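Home » Workshop kit » Grippers » Balstead two-finger gripper

Balstead two-finger gripper, small
Price: 85
Sold by Clukby, reviewed by Seidu Dankwa, September 2026

The maker calls this a gripper for "any hobby arm". We'd read that as "any hobby arm you're willing to drill". Ours went on the shared workshop's home-built arm and needed two new holes before it sat straight.

Supply: 12 V
Claimed payload: 200 g
Fingers: 2
In the box: gripper, screws, one-page leaflet

The payload figure is for a rubber block held dead centre. Try a pen or a spanner before you believe it. The leaflet doesn't mention grip force at all, and our email asking for it is still unanswered.

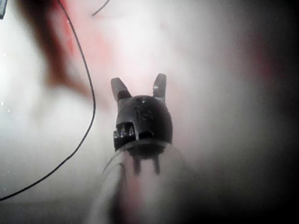
Cable routing is left to you as well. Leave enough slack for the wrist to turn fully both ways, and check it by hand with the power off. Kerttu Pesonen wants a clip added as standard. At this price, so do we.

Spare fingers: sold separately, out of stock until October.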